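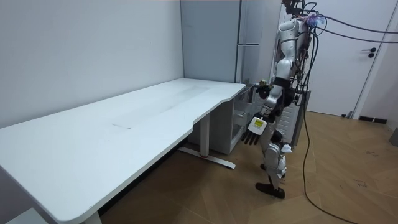

Keeping kitchen and workshop apps up to date on a shared tablet

Applies to the Senholm recipe scaler, the Jitska inventory app and the Henel timer. Menu names may differ slightly on older tablets. Last checked 23rd August.

Before you update

Charge the tablet to at least half, or leave it plugged in. An update that stops partway can leave the app icon grayed out, and the only fix is to delete the app and install it again.

Check free storage. Open Settings, then General, then Storage. The Jitska app needs 950 MB free during installation, although it takes up much less space afterward. If you are short, clear downloaded videos first. Photos of receipts and labels should be backed up before they are removed.

Export your lists. In Jitska, tap the three lines at the top left, then Export, then Save to Files. The export is a plain spreadsheet and opens on any computer. Senholm saves recipes to your account, but notes typed into the margin stay on the device until you tap Sync.

Stop any running timers. Henel timers do not carry over a restart.

Installing the update

1. Connect to your home Wi-Fi. Large updates will not start on a phone hotspot unless you allow it in Settings.
2. Open the app store and tap your account picture.
3. Pull down on the list to refresh it.
4. Tap Update next to each app. Do them one at a time on tablets with little memory.
5. Open each app once and sign in again if asked.

If Update does not appear, search for the app by name. A button marked Open means you already have the newest version offered for your tablet. Tablets running system version 16 or lower will not be offered the current Jitska release, which requires 17.

After the update

Look at the units. The April release of Senholm reset some accounts to metric. Go to Preferences, then Units, and choose cups and ounces again. Recipes already scaled keep their old figures until they are reopened.

Test the scanner on a can or a box of screws with a clean barcode. If it does not focus, wipe the lens with a dry microfiber cloth and check that camera access is still turned on.

Set the screen lock to 4 minutes if the tablet is used for recipes. Longer settings drain older batteries quickly.

Common problems

App closes at launch: restart the tablet, then try again before reinstalling.

List loads slowly: Jitska slows down past 2000 items. Split the list by room or by shelf.

Accented names show as boxes: this affects imported labels such as Văn. Re-import the file and select UTF-8 under Text Encoding.

Timer is silent: check the volume inside Henel. It is separate from the tablet volume and returns to zero after some updates.

Automatic updates can be turned on under Settings, App Store, App Updates. They normally run overnight with the tablet charging.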